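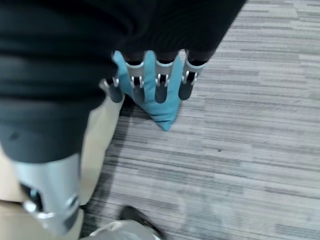
*light blue cloth, living room carpet*

**tufted_and_tired** wrote:

OK so I finally have the cream leather couch I wanted for years and I'm already a nervous wreck about keeping it nice. I've been using the same kind of cloth as in my photo for everything - seat, armrest, the tops of the headrests - and my brother-in-law Normand says I'm going to rub the finish right off. He had a Bloxham sectional that went dull on one arm and he blames the cloths. Paid $914 for mine at the Prulldale outlet in August so I'd like to get more than one winter out of it!!

What is everyone using? And how do you get crumbs out of the stitching?

**KMacLeod_282** wrote:

Soft cloth, barely damp, then a dry one. I've done mine that way for years and it looks fine. Normand's couch probably got wiped with kitchen spray, sorry Normand.

For the stitching I use a paintbrush, the cheap two inch kind. Brush toward the front edge and vacuum up whatever lands on the carpet.

Keegan

**oatmealrug** wrote:

Gonna disagree with Keegan on the damp part. Water sits in those little dimples and you get a ring. Dry cloth only, and a dab of Grilus cream twice a year. I will die on this hill.

**KMacLeod_282** wrote:

Barely damp! You should be able to wring it and get nothing. And I tried Grilus, it left mine sticky enough to hold a newspaper.

**oatmealrug** wrote:

Then you used too much of it. Pea size per cushion.

**tufted_and_tired** wrote:

Ha, OK, I'll test both on the back where it doesn't show. Other half of my problem is the pillows. I've got a pale gray one that lives in the corner of the seat and a fuzzy teal one, and the teal one is a magnet for every bit of lint off the carpet. 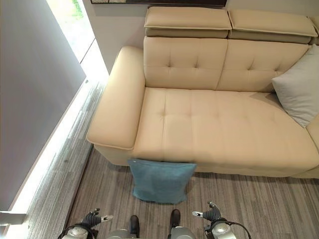
Does a dark throw pillow leave color on cream leather? It can, mostly when it's new and somebody leans on it for hours, so rub it with a damp white cloth first and see what comes off.

**porchlight_jo** wrote:

^ what she said about the white cloth. I had a navy Temska pillow that left a shadow on the armrest and I got maybe half of it out. Velvety stuff I just go over with a rubber glove, one direction, lint comes off in rolls. Over 100 times better than the sticky roller.

**tufted_and_tired** wrote:

Rubber glove, got it. Doing the teal one tonight, then the paintbrush.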